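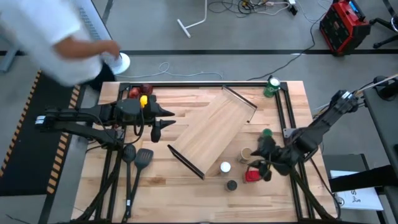 December 26, 2021
Tatdale Laboratory, Manipulation Group

3.2 Cell Layout and Upkeep

The cell consists of two arms mounted on opposite sides of a wooden work table (Figure 4). A black aluminum extrusion frame runs around the table and carries the mounting hardware. Both arms end in black grippers and share the central work area, where a flat board is placed for the transfer tasks. Household items are laid out by hand between trials.

Reset is done with both arms in a software hold. The operator replaces the items from a printed layout, clears the board, and releases the hold from the console. A full reset takes roughly 9 minutes.

Most faults during the September trials at the Trultley site were mechanical. Of 18 logged stops, six were traced to loose bolts at the arm base and four to cable strain near the wrist. The remainder were controller timeouts. The base bolts are now checked with a torque wrench before each session. Cables are given enough slack for full wrist rotation and are inspected at the same time. Fingertips are wiped down after any trial that involves food.

After a base is loosened or an arm is swapped, the transform between the two arms is measured again. Earlier recordings are not corrected for the new value.

Figure 4. Two-arm cell with test items on the table and a person reaching over one side.

Related items
Gripper Wear in Shared Workspaces, Selturia Workshop Notes
Cable Routing for Table-Mounted Arms
The Âu Household Object Set

Contact | Copyright Tatdale Laboratory | Back to top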